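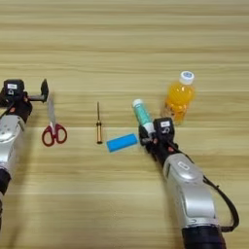
Session 2: The Table and What Ends Up on It

Notes for the Everyday Things course, Stestgate evening program. Tutor: Morena Zanetti

If you missed the first session, the short version is that we spent it arguing about whether a spoon counts as a document. I say it does. A spoon can tell you what people ate, what they could afford, which hand they held it in (look at the wear on the left side of the tip!) and sometimes who they wanted to impress. This session we move up in size a bit, to the piece of furniture the spoon sat on.

I picked the table because I grew up under one. My grandmother's kitchen table in Bivcombe had a cloth that came down nearly to the floor and I did most of my reading down there until I was too tall. So I have opinions, and you're going to get them.

Where the word goes

We say "room and board," and the board is the table, or at least the food that came on it. In a lot of medieval European houses the table was a long board laid across trestles. You put it up for the meal and took it down after, and then the hall was free for other things, including sleeping. Boarders ate at your board. The sideboard was, once, a board at the side. A board of directors sits around one too.

The thing to hold on to here is that a table you take down every day can't collect anything. Mail can't pile up on it. I think about that a lot when I look at mine.

Tables that stayed put came into more and more houses over a long stretch of time and at very different speeds in different places, so please don't write "in the 1500s people got tables" in your papers. Rich houses had them early. Plenty of poorer houses were still managing with a chest, a bench or a lap much later.

Reading an inventory

When somebody died with property worth fighting over, someone often went through the house and wrote it all down. These probate inventories are my favorite thing in the world to read (I know, I know). They go room by room, more or less in the order the men walked through, and you can feel them getting tired. The parlor gets every candlestick. By the time they reach the back kitchen you get "and other lumber."

Your photocopy is from the Plerkov household papers. The full inventory runs to 385 entries, and I've given you just the kitchen and the room next to it. A few things to try with it:

Underline every surface. Tables, yes, but also chests, shelves, a dresser, a "form" (which is a bench). Where could you actually put something down in this house?

Circle everything called "old." Appraisers used it to push the value down, so it doesn't always mean old the way we mean it.

Put a question mark by anything missing. There are no scissors anywhere in those two rooms. Did the family not own any? Were they in somebody's pocket or work basket? Were they too cheap to bother writing down? We can't know, and I want you to get comfortable saying so on paper.
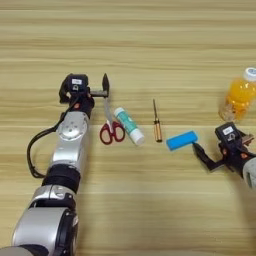
The one-surface exercise

This is your homework and it's the part people tend to enjoy, so don't skip it. Choose one flat surface where you live. Kitchen table, desk, top of the dryer, whatever. Write an inventory of it as if you were one of those appraisers and had never met you.

1. Write down what is on it before you touch anything. If you tidy first you've spoiled it, and I'll be able to tell.

2. Use plain names. "A sponge." "A screwdriver, small." Leave out why it's there for now.

3. Then go back and add the color, the material if you're sure of it, and the condition.

4. Put a price on each thing, as if it were being sold tomorrow morning to a stranger.

5. Last, write up to 300 words on what a reader would get wrong about you from this list.

Number five is the one I grade hardest. A fellow in an earlier class had a fishing license, a baby monitor and a jar of buttons on his desk, and the whole room built him a lovely wife who sewed. The buttons were his. He used them to keep score at cards.

Why grouping is dangerous

We see a few things near each other and right away we want them to belong together. It's very hard not to. Put a sponge next to a pair of scissors and someone will say "crafts." Put a bottle of juice beside them and it turns into "a kid's school project," and now there's a kid in the story that you made up all by yourself!

Archaeologists have a useful word, assemblage, for a group of objects found together. It sounds grand but it's a modest word really. It says these things were found in the same place. It leaves the question of how they got there open, and then you have to go do the work. Were they used together? Stored together? Thrown out together? Did a shelf fall down?

Try this with the Plerkov pages. In the small room off the kitchen there's a saddle, a cheese press and a looking glass. I've heard three very good explanations for that over the years and I believed all of them for at least an hour.

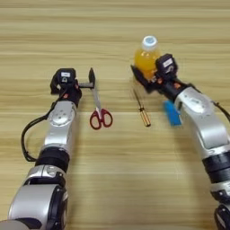

Small things on a light wooden tabletop. Try listing them using plain names only.

The surface itself

Don't forget to look at what's under the stuff. Students fill a page on the objects and then write "table." What kind of table? Is the grain running the long way? Are there rings from cups, knife marks, a burn? Is one end more worn than the other?

A scrubbed tabletop can get a sort of washboard feel after enough years, as the softer part of each growth ring wears away faster than the harder part. Run your fingertips across the grain on an old pine kitchen table and you'll often feel it. My grandmother's had a dip at one end where she kneaded bread, or so the family says. I've also been told it was a repair. Both versions are in my notes.

Be careful about naming woods, though. Color is a poor guide, as stain, sunlight and smoke all change it. "Light wood, straight grain" is a perfectly good entry and I'd much rather read it than "oak" with nothing behind it. The same goes for solid wood against veneer. Look at the end and the edges if you can get to them. If the lines on top carry on over the end in a believable way, you may be looking at a solid board. If they stop dead and a different strip begins, have another think. 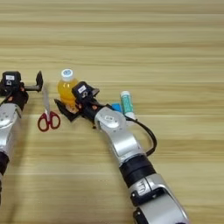 Pale tan and honey-colored grain. What would you write in the "surface" column?

Empty space counts

One more habit I want you to pick up. When you draw your sketch plan, mark the bare parts too. Where a person keeps a surface clear tells you where they work, or eat, or set down the groceries. At the Villa (the house museum we're visiting in September, permission forms are by the door) the kitchen table is set up with props from end to end, and it drives me up the wall. There's a pie, three kinds of jug, a dead pheasant made of something. Where was the cook supposed to roll out pastry? When we go, please stand in front of it and draw the table you think was there on an ordinary afternoon.

The guides are very nice about questions, by the way, and they know which pieces came with the house and which were bought in later. Ask them!

Things people asked last time

Can I use a photo in place of the sketch? You can use one as well as the sketch. Drawing slows you down, and slow is what we want. I don't care if it's a bad drawing.

Does the inside of a drawer count as a surface? I went back and forth on it and decided yes, if you list things without digging. Just the top layer.

What if my table really is bare? Then write up the table, marks and all, and tell me where the things go. They go somewhere.

Do I have to share it? No. Some of you live with other people who didn't sign up for this, so leave out anything private (pill bottles, letters, bills) and write "1 item withheld." The old appraisers left things out as well, only they didn't admit it.

To bring next time

Your one-surface inventory, on paper, with your name on the back and not on the front, because we're going to swap them. The Plerkov photocopy with your underlining. A pencil. And a chair cushion if the seats bothered you, since next session is chairs and we'll be sitting in a few bad ones on purpose.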